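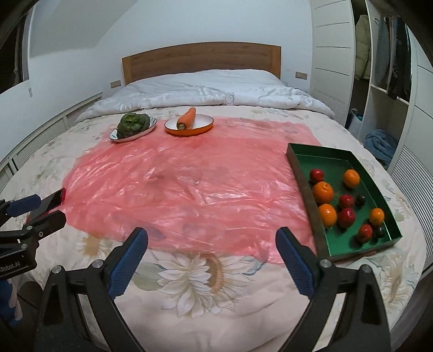
*Fig. 1. Wrist view with the fingers open. Pink sheet, plate, orange-rimmed dish and green fruit tray, all on a patterned bedspread.*

## Session 5: From pixels to a grasp target

Notes by Llinos Owen, with corrections from Jui-lin Au

Last time we ended with a detector that did well on bare tabletops. Today we get to the fun part, which is a picture like Fig. 1! Keep it open next to you while you read, and try to guess what your own code from February would do with it.

### 1. Segmentation on busy backgrounds

The bedspread has big pale flowers printed on it, and one of them sits right between the fingers. A printed flower has edges, a center and a closed outline, so a network that learned "closed outline = object" will happily hand you a mask for it. Then there's the pink sheet. It's see-through, so the flower pattern shows faintly through it, and it's crinkled and shiny on top of that (I love this sheet, it breaks everything).

Things to try in `virag_seg`:

- Raise the mask score threshold and watch which masks drop out first.
- Add the depth channel. Printed flowers have no height of their own, but folds in the cloth do.
- Compare masks from two nearby camera poses. A highlight on a red fruit moves when the camera moves; a print stays put on the cloth.

### 2. Touching objects

The tray mixes red fruit, oranges and small dark plums, packed close. Color alone gets you a long way with red against orange. It does much less for two oranges side by side, and the plums can sink into the shadows. Run the Bultirar splitter after segmentation and plot the centers before you plan anything.

### 3. Picking a target

Each candidate gets a score:

`score = w1 * mask_conf + w2 * clearance - w3 * tilt`

Clearance is the free space for both fingers at the planned width. Fruit near a tray wall loses points here, and it should. For the carrot, take the long axis of the mask and close across it. For the leafy vegetable on the plate, the mask center is a poor guess at the best contact point, so sample 100 grasps over the mask and keep the top 5.

A question Emese Lengyel asked in class: why not plan straight from the depth cloud and skip masks? You can! Judit Dobos will show that route in Session 6. The catch is the request "bring me a plum", where you need to know which bump is the plum.

### 4. Lens distortion

Look at the long white radiator cover on the left and how it curves. Undistort **before** you project anything into 3D. Almost 1,000 lines of student code have come through my inbox with those two calls swapped.

### Homework

Due 6th July, to Paula Dobre. Run your pipeline on the bedspread set (587 images) and send the config file, your worst three masks, and a paragraph on each. Bad masks are very welcome, the stranger the better!

Reading: the Pusetti planner docs, chapters on clearance and finger width.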